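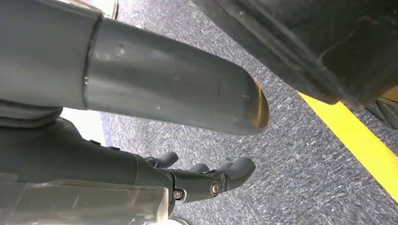 Patient Desk Notes, 8/21/25

Quick one this month, we're short a person at the front.

Parking first. The Keno Street lot closes Monday for repaving. Use the Lernberg garage instead, entrance on the north side. Bring your ticket in and we'll stamp it. Two hours free with the stamp. If your visit runs longer tell the desk before you leave, not after, we can't fix it once you've paid at the gate.

Pre-visit calls. A lot of you are missing these. The call comes from our main number 2 days before your procedure, usually late afternoon. Please pick up or call back the same day. We go over meds, when to stop eating, who is driving you home. No driver, no sedation. A taxi or rideshare on your own doesnt count, it has to be an adult who can stay with you.

Forms. The health history form changed in June. If you printed the old one, please toss it and get the new one from the Bimine portal or at the desk. Old one is missing the page on blood thinners. Portal login trouble = call us, don't make a second account. Second accounts take forever to merge.

Compression stockings, slings, crutches etc. Our supply closet is for same-day patients only. Anything you need after that, try Van Dijk Medical Supply next to the pharmacy. They bill most plans. Bring the order from your surgeon, signed, they will send you back here without it.

Flu shots. Waiting on a delivery date. First order is 100 doses and staff on the procedure floor go first, then patients over 65. No list yet, so please don't call to get on teh list.

Lost and found: 2 pairs of reading glasses, one gray cardigan, a set of keys with a library tag. At the desk until the end of the month.

Phones are slowest before ten. Try after lunch.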